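How to Thin Out a Bowl Cupboard

Posted 13th January by Lindiwe Lekota in Kitchen, Storage

Every bowl cupboard follows the same path. You buy a set. A cousin moves abroad and leaves you her set. Somebody gives you a single handmade one that stacks with nothing on earth. By year three you are opening the door with one hand held up to protect your face.

I have one cupboard for bowls, 24 inches wide, and at the worst point it held 40 of them for a household of two. What follows is how I got it under control. Allow an afternoon, or an evening if you don't stop to reminisce about soup.

What you need

A clear table
A damp cloth and a dry one
A drying tray or board, preferably one with holes
A box you are prepared to let leave the house

Step 1. Get everything out

All of it, including the ones in the dishwasher and the one under the houseplant. Sorting inside the cupboard only moves the problem from the left to the right. Wipe the shelf while it's empty. You will find a birthday candle.

Step 2. Sort by look, then by size

Most advice says to go by size first. I've tried it, and you end up with a tower of strangers. Put the speckled ones with the speckled ones and the plain colors with the plain colors, and the sets show themselves quickly. You'll also see which sets are down to one lonely survivor.

Keep the table loose at this stage. No stacking yet, just groups with some space between them, so you can look into each bowl and check for chips and gray cutlery marks.

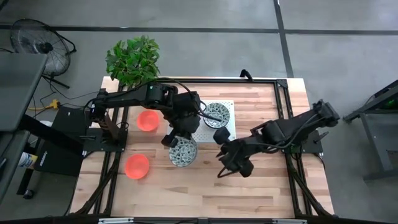 Speckled in the middle and on the white tray, orange off to the left.

The speckled kind deserves a slower look than the rest. A busy gray and white pattern hides a hairline crack beautifully, and it hides dried oatmeal even better. Run a fingertip around the rim. Plain bright bowls can be judged from across the room, one of their few advantages over the tasteful ones.

Step 3. The nesting test

Take each group and stack it. A good stack goes down with a soft clunk and doesn't rock. If a bowl perches on top of the one below like a hat, it belongs in another stack or in the box. My two Barredo bowls have never nested with anything, including each other. They were sold as a pair.

Step 4. Decide how many you use

Think about an ordinary week, leaving out the Thanksgiving you keep meaning to host. We settled on 10 for every day plus three for mixing. Chipped rims go. So does anything you always reach past. If you feel a pang, put it in the box anyway and leave the box in the hall until September. I have yet to go back for one.

Step 5. Put them back

Heaviest at the bottom, everyday stack at the front, no stack taller than your hand is long. Make sure they're dry first, especially the foot ring underneath, where water likes to hide and then glue two bowls together for the season. I slip a square of felt between the ones I'd be sorry to scratch. Diltura sells liners for this. An old T-shirt and scissors do the same job with less packaging.

If two bowls are already stuck, stand the lower one in warm water, put a little cold water in the upper one, wait a few minutes and twist gently. Don't use a butter knife. I have one fewer bowl than I should because of a butter knife.

Filed next to this: Drawer Dividers From Cereal Boxes, and What to Do With Lids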